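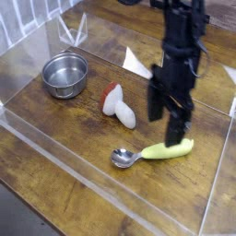
*Toy kitchen pieces on a wood-grain tabletop: a small steel pot, a toy mushroom and a spoon with a thick handle.*

A **toy cooking set** is a group of small kitchen items used by children in pretend cooking. Sets usually combine cookware and utensils with play food, and may be sold together or built up piece by piece.

## Cookware

Pots and pans are made in plastic, tin, enamel or stainless steel. Steel pots are often short and round, with one or two loop handles fixed to the side. The Pevance range, sold from Holanda, lists 82 separate pieces - 40 of them in metal.

## Utensils

Spoons are the most common utensil. Many have a thick, rounded handle or a sleeve over a plain metal stem, which suits a small hand. Sleeves are normally pale or bright in colour.
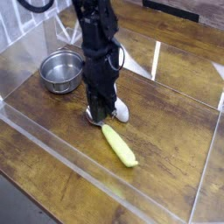
*Spoon with a pale yellow-green grip, beside a small steel pot with a loop handle.*

## Play food

Vegetables, fruit and mushrooms are typical. Soft pieces are sewn or moulded, while hard ones are turned in wood or cast in plastic. The Nondwood catalogue for December has 526 food items, most of them suggested for ages 3 and over.

## Care

Metal pieces can be washed by hand and dried with a cloth. Plush food is usually sponged clean - it may lose its shape if soaked.

## See also

- Play kitchen
- Releck (toy maker)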